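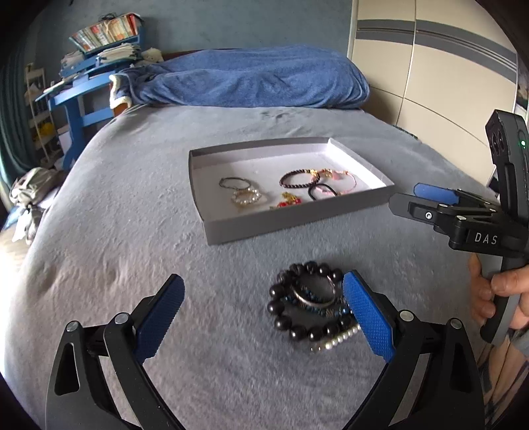 Bracelets on the grey fleece, with the box lid doing its best impression of a jewellery tray.

I own too many bracelets for a person with two wrists. This came to light on Saturday, when I went looking for one thing in the drawer and pulled out a sort of metal-and-elastic hairball, and had to sit on the bed for an hour getting it apart.

The system, if you can call it that, is a grey cardboard lid. The box it came from went to the recycling long ago, but the lid has a nice white inside and sides just high enough to stop beads rolling off under the bed, where they'd join the others. I gave some thought to buying a proper organiser. Hiltero do one with velvet slots, and it has 96 compartments, and I could see myself spending August deciding what went in which.

So, the lid. In it went the thin black cord one, the gold one with the white pearls (my aunt's, worn to every wedding since she gave up going to them) and the brown braided one with its little gold charm. The pink string one got in on sentiment. Birdie Baptiste gave it to me on a campsite in Gandstead and I have never had the nerve to ask whether she still wears hers. There's a red and gold beaded one I'd forgotten entirely and was very pleased to see.

You may also spot a black hair elastic. It isn't a bracelet, but it has spent more time on my wrist than anything else I own, so I've let it stay.

The stack on the blanket is the trickier lot: big round black beads, the thin silver bangle, the small dark blue ones and the pearly white strand. I wear them together or I don't wear them, and if they go in separately I'll only spend the winter hunting for the bangle. They might get a lid of their own, if I can find somebody with shoes.

I should say that the desk is still under its paperwork and the clothes are still on the bed. I have sorted the smallest objects in the room and I'm counting it as a day's work.

3 comments

Kyriaki Triantafyllou
Egg boxes! One bracelet per dip. Not elegant but they stack, and the big beads fit if you squash them a bit.

Thaddeus Nakamura
My wife has read this and would like it known that hair elastics do count.

Sunita Van Dusen
Where did the red and gold one come from? I had one very like it and haven't seen it since I stayed at yours.

Recent posts
The scarf drawer, part two
Things I have kept because the tin was nice
A short history of my odd earrings
Curtains, and why I've stopped talking about them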